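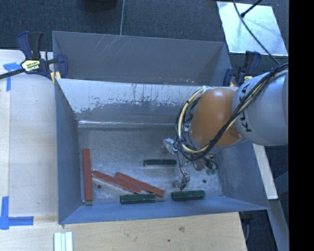 Page last changed: December, by A. Buzatu

Week 3 handout: Showing the arm what you mean
Robots That Copy, Follent Hall basement lab

Bring this with you. There is one printed copy taped inside the cabinet door and it has coffee on the part you will need.

What the task is

Bars go from the front bin to the back bin. Red bars are the long thin ones, green bars are the short thick ones. The arm picks up one bar, lifts it clear of the rim, carries it over and lets go. A small child could do this with a cold. By the end of the session you will think more highly of small children.

You will do the task two ways: first with your hands on the arm (kinesthetic teaching), then from the desk with the Loltard controller (teleoperation). Both give you a demonstration, meaning a recording of joint positions, gripper state and camera images over time. The learner sees the recording and nothing else. It has no access to your intentions, your muttering, or the bit where you meant to go left.

Part A. Hand guiding

Put the arm in guide mode and check with your partner that it is in guide mode. Hold it at the flange, above the gripper. Do not hold it by the cables. The cable loop looks like a handle and every year somebody agrees with it.

Move slowly near the bin walls. Gravity compensation is tuned for the gripper with no bar in it, so with a red bar the wrist will sag a little. Let it sag and correct. If you fight it, the recording comes out with a tremor, and the policy will reproduce your tremor faithfully.

What hand guiding is good at: contact. You feel the finger touch the floor of the bin and you stop. What it is bad at: your own arm is in half the camera images. A policy trained on those images may decide that a human forearm is an important part of picking up bars. Last year's best group had a policy that worked beautifully as long as Anca stood next to it in a gray sweater.

The usual cure is to record the motion by hand, let go, and have the arm replay it while the camera records. Replay only works if the bars are back where they started. Good luck with that. Use the printed placement sheets and take your time.

Part B. Remote control

You hold the Loltard, the arm follows. The clutch is the button under your index finger. Press it, the arm moves with you; release it, the arm stays put and you can bring your hand back to somewhere comfortable. Most first-time operators forget the clutch exists and end up with one elbow behind their head.

Things that will go wrong, in the order they usually do:

Depth. On the monitor you will be sure the fingers are around the bar. They are above it. Come down until you see the bar shift slightly, then back off.

Pauses. You stop to think, the recording keeps running. A policy trained on long pauses learns that, at a certain spot over the bin, the correct thing to do is nothing. It will hover there with great confidence. Plan the grasp before you press record, and trim what pauses are left with the Camier script.

Bars that touch. Two reds lying against each other are a different problem from one red on its own. Decide as a pair whether you nudge them apart or take the free end, write it down, and then do it the same way every time. If one of you nudges and the other one doesn't, the learner averages the two and does neither.

Bars along a wall. The fingers need room on both sides and the wall is not going to give you any. Turn the wrist so that the fingers straddle the bar near its end, or drag it inward first. Same rule as above: pick one.

Greens at the front edge. Come in from directly overhead. Coming in at a slant puts the side of the gripper against the front wall, the force limit trips, and you get to walk over and reset it while the other pair watches.

How many demonstrations

More than you want to do. The shared set from previous terms has 1,132 of them, of which some 300 are any use. The rest include dropped bars, pauses long enough to be lunch, and a run of excellent grasps recorded with the gripper channel unplugged. You are welcome to all of it. Read the log notes first.

For your own set, vary the starting layout. If every demonstration begins with a green in the middle of the floor, you have taught the arm to go to the middle of the floor. Toss the bars in again between runs and live with what you get. Arranging them nicely is cheating, and worse, it's cheating in your own disfavor.

Keep the failures if you recovered from them. A slip followed by a clean second try shows the learner how to get out of trouble, and it will be in trouble a lot. Delete the ones where you gave up.

The Stankevičius question

Somebody always asks why we don't just compute the grasp. You can. The Stankevičius planner on the lab machine will find a grasp for a flat-sided bar on a flat floor, and for this task it beats nearly everyone's first policy. We are teaching by demonstration on a task that doesn't need it so that when you get to week 6 and the cloth, you already know which mistakes are yours.

Before you leave

Guide mode off. Clamps on both sides tight, even if you didn't touch them. Bars back in the front bin. Leave the blue tape on the table where it is; if you peel it up, the next group will be calibrating until dinner.

Hand in: your recordings, one page on which method gave you the better set and how you can tell, and the 3 worst demonstrations with a sentence on each. Marks are given for the sentences. "Operator error" is not a sentence.

Questions to Anca Buzatu, lab desk, most afternoons until 4:30. Knock if the amber light is on. If you hear swearing, it's the clutch again, come in anyway.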